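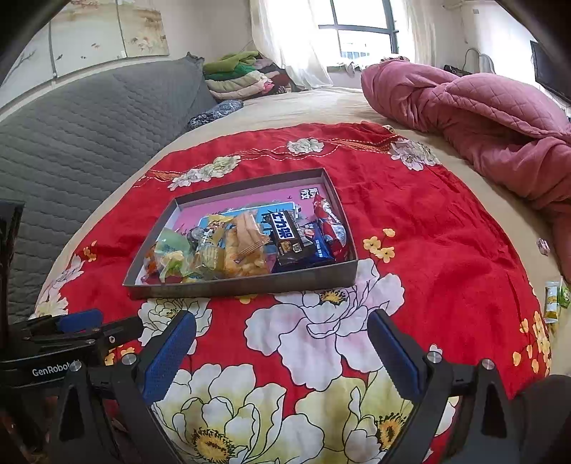
*Tela roja con estampado de flores extendida sobre una cama.*

**Incidencia 471: caudal por boquilla mal calculado tras cambiar de unidades**

- Producto: Rindik, módulo de calibración de pulverizadores
- Organismo solicitante: Servicio de Extensión Agraria de Stastow
- Solicitante: Ylva Haugen
- Técnico asignado: Noel Lacson
- Prioridad: alta
- Estado: cerrada, con seguimiento pendiente

**Descripción presentada por la solicitante**

Durante la revisión anual de equipos se ha detectado que la aplicación devuelve un caudal por boquilla incorrecto cuando el usuario introduce la velocidad de avance en kilómetros por hora, cambia después la configuración a unidades estadounidenses y regresa al sistema métrico sin cerrar el formulario. El valor de velocidad mostrado en pantalla es el original, pero el resultado no se corresponde con él.

Caso de prueba: velocidad de 6 km/h, separación entre boquillas de 50 cm, volumen de aplicación de 94 l/ha. El caudal esperado es de 0,47 l/min por boquilla. La aplicación devuelve 0,29 l/min. El error se reproduce en dos teléfonos distintos, con y sin conexión.

Se solicita respuesta antes del martes, fecha en que está prevista una jornada de calibración con aplicadores de la comarca.

**Registro de actuaciones**

**Lunes, 9:20. Noel Lacson.** Se acusa recibo. Se solicita a la interesada la versión instalada y el perfil de boquilla utilizado.

**Lunes, 10:05. Ylva Haugen.** Versión 6 en ambos terminales. Perfil de abanico plano del catálogo Mittal, sin modificaciones. Se ha repetido el cálculo con un perfil genérico y el resultado es idéntico.

**Lunes, 11:40. Noel Lacson.** Reproducido en el entorno de pruebas. El cociente entre el resultado erróneo y el correcto coincide con el factor de conversión de kilómetros a millas. Al volver al sistema métrico, el campo visible se restablece, mientras que la variable interna conserva el valor en millas por hora. Se descarta la intervención del catálogo de boquillas. Se traslada a desarrollo.

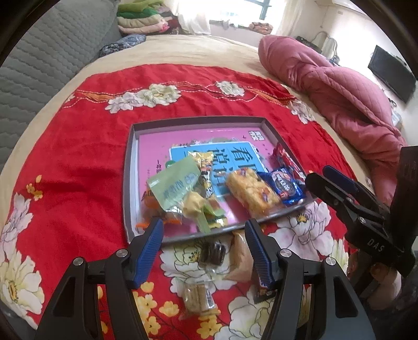 **Lunes, 13:15. Jericho Magbanua (desarrollo).** Confirmado. La función de conversión se ejecuta al salir del sistema métrico y no se ejecuta a la inversa si el formulario permanece abierto. El defecto afecta únicamente a la velocidad; la separación entre boquillas y el volumen por hectárea se convierten correctamente en ambos sentidos.

Medida provisional para los usuarios:

1. Cerrar el formulario de calibración.
2. Seleccionar el sistema de unidades en Ajustes.
3. Abrir un formulario nuevo e introducir de nuevo todos los datos.
4. Contrastar el resultado con una medición en jarra graduada antes de cargar el depósito.

**Lunes, 15:30. Ylva Haugen.** Aplicada la medida provisional, el resultado es de 0,47 l/min. Se consulta si los cálculos guardados con anterioridad pueden estar afectados. El archivo del Servicio contiene 78 fichas de calibración.

**Lunes, 16:10. Jericho Magbanua.** Las fichas guardan el resultado y no lo recalculan al abrirse, por lo que una ficha generada con el error lo conserva. No existe un indicador que permita distinguirlas de forma automática. Se recomienda recalcular las 78 a partir de los datos de entrada.

**Martes, 8:45. Bienvenido Dimaculangan (calidad).** Validada la corrección en la rama de mantenimiento. Se han probado cambios sucesivos de unidades con el formulario abierto, giro de pantalla y regreso desde segundo plano. Sin desviaciones. Se autoriza su publicación.

**Martes, 12:30. Ylva Haugen.** Instalada la actualización. El caso de prueba original arroja el valor correcto. La jornada se ha celebrado con la medida provisional impresa y entregada a los asistentes. El Servicio revisará las fichas archivadas y comunicará las que deban sustituirse.

**Martes, 13:00. Noel Lacson.** Se cierra la incidencia. Queda abierto el seguimiento a nombre de Cleiton Magalhães, responsable de documentación, para incorporar al manual el apartado sobre cambio de unidades y notificar el defecto a los demás organismos usuarios del módulo.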